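Vorhänge im Schlafzimmer, zweiter Anlauf

Nov 25, 2023

So, die Vorhänge hängen. Wer hier schon länger mitliest, weiß, dass ich seit März an diesem Fenster herumdoktere, und ich kann euch gar nicht sagen, wie froh ich bin, morgens nicht mehr die alten Lamellen sehen zu müssen!

Der erste Versuch war ja dieser dünne Leinenstoff in Creme. Im Laden wunderschön, bei uns am Fenster leider ein Bettlaken. Außerdem hatte ich die Stange direkt über dem Rahmen angebracht, und das Zimmer wirkte dadurch so niedrig, dass meine Freundin Maiara beim Reinkommen den Kopf eingezogen hat (sie ist nicht besonders groß).

Diesmal bin ich es anders angegangen. Die Stange sitzt jetzt 19 cm über dem Rahmen und steht auf beiden Seiten ein gutes Stück über. Offen verdecken die Schals kaum noch Glas, und das Fenster sieht gleich viel breiter aus. Bei der Länge habe ich lange überlegt. Ich wollte erst, dass der Stoff auf dem Boden aufliegt, aber mit Katze und Staubsauger ist das nichts für mich. Jetzt enden sie knapp über den Dielen.

Zum Stoff: ein schweres Olivgrün von Jurkico, innen mit hellem Futter. Ich hatte vier Muster zu Hause und habe sie alle eine Woche lang an die Wand gepinnt - morgens, abends, bei Lampenlicht. Das Graublau war mein Favorit, bis abends die Nachttischlampe an war. Da wurde es richtig trüb. Also Oliv, und zur Wandfarbe passt es auch besser, als ich dachte.

Gekostet hat mich das Ganze mehr als 200 Euro, dafür habe ich nur den Saum selbst genäht und mir das Kräuselband annähen lassen.

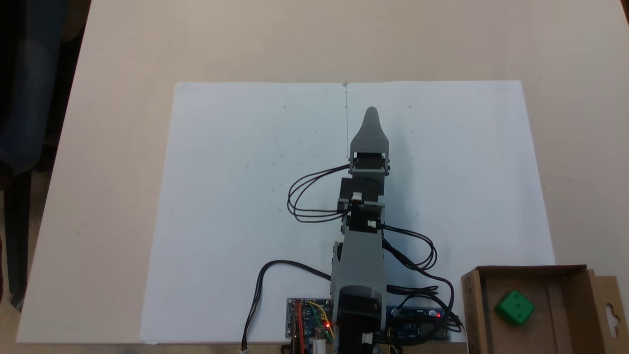
Luana Andrade
Bloggerin, Wohnen & Selbermachen

Was noch fehlt, sind die Raffhalter. Bei Jotero gibt es welche aus gedrehter Baumwolle, die mir gut gefallen, allerdings nur in Weiß und Senf. Senf zu Oliv? Ich schwanke noch. Hiba meint, ich soll es einfach machen, aber Hiba hat auch ein orangefarbenes Bad.

Und dann ist da noch die Ecke neben dem Schrank, in der seit dem Einzug nur ein Wäscheständer wohnt. Vielleicht kommt da ein kleiner Sessel hin, vielleicht auch nur ein Haken für den Bademantel. Schreibt mir gern, was ihr mit solchen Ecken anstellt!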